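Talks > Comics and Continuity > Speaker Notes

Schedule Talks Notes Archive Contact

Retroactive succession: how the Drutar prequel comics handle the Hevo throne

Speaker notes, 08/12/2024

Slide 1. Title. Leave up while people sit down. State scope: the main Drutar series and the prequel line, Drotum. The animated shorts are out of scope. Spoilers through the end of the second Drotum arc.

Slide 2. The problem. In the main series the Hevo throne is presented as old and settled. The ruler is already in place in issue one, and every character speaks as if the line had never been broken. Drotum is set 1,611 years earlier by the in-world count. At that point there are 6 houses, and the one that later rules is the smallest of them. The books have to get from one state to the other without contradicting dialogue already in print.

Slide 3. What the main series fixes. Go through these quickly.
- The ruling house holds the river gates.
- The old capital is called Dvořáček and is in ruins.
- The ruler claims descent from a "gatekeeper." No name is given and no date.
The third item is the loose one. A gatekeeper could be an officer, a tenant or a prisoner on work duty, and the prequel uses that gap.

Slide 4. What Drotum shows. In the first arc the small house has no seat at the council. It rents its barges from a larger house and owes back tolls. By the end of the second arc it holds two of the gates as security on a loan. No battle is shown. The transfer happens in a ledger scene, four panels, no dialogue. Put the page up and give people time to read the ledger entries, as the debt is stated only there.

Slide 5. Chronology. The main series gives the fall of Dvořáček as "more than 3,000 days" after the first drought. The prequel has not reached the drought. Any claim that the takeover causes the fall is therefore inference. Say so. Several reading guides present it as fact.

Slide 6. Types of retcon. Keep the terms simple.
Additive: new material fits between old facts.
Reinterpretive: an old fact is kept but now means something else.
Subtractive: an old fact is dropped.
Drotum is mostly additive. The gatekeeper is reinterpretive. I have found no subtractive case, although the map in the collected edition moves one gate upstream, and I can't tell if that is a correction or a lettering error.

Slide 7. Staging of the council pages. The artist draws every council from overhead, with the houses identified by what they set down in front of them.
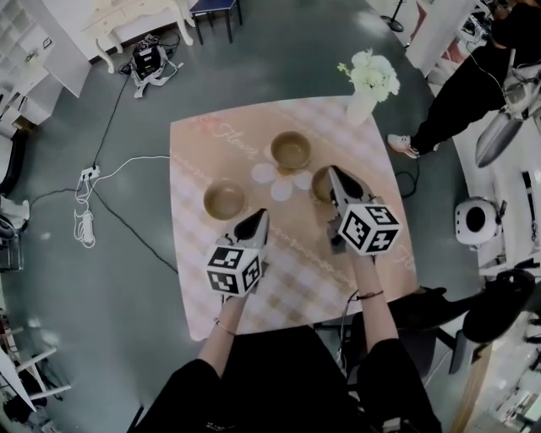

Overhead staging removes faces, so rank has to be carried by position and by hands. In the council pages the senior house is at the top of the panel and lesser houses are at the sides. Three tan bowls on a checkered tablecloth, one at the top center and one to either side, give the same layout, and a reader coming from the comics would take the top bowl as the senior seat. In the second arc the small house's marker moves up the panel over 10 pages. The captions never mention it - the position is the only evidence until the ledger scene.

Slide 8. Open points. The missing sixth seal in the July issue. The language of the loan contract, which is quoted twice with different wording. The barge crew who recognize the gatekeeper and are not seen again.

If short on time, cut slide 6 and take questions from slide 8.

Recent talks
Lettering as evidence in shared-world comics
Maps, scale and travel time in the Drutar series
Reading order for Drotum, first and second arcs
When a prequel outlives its parent title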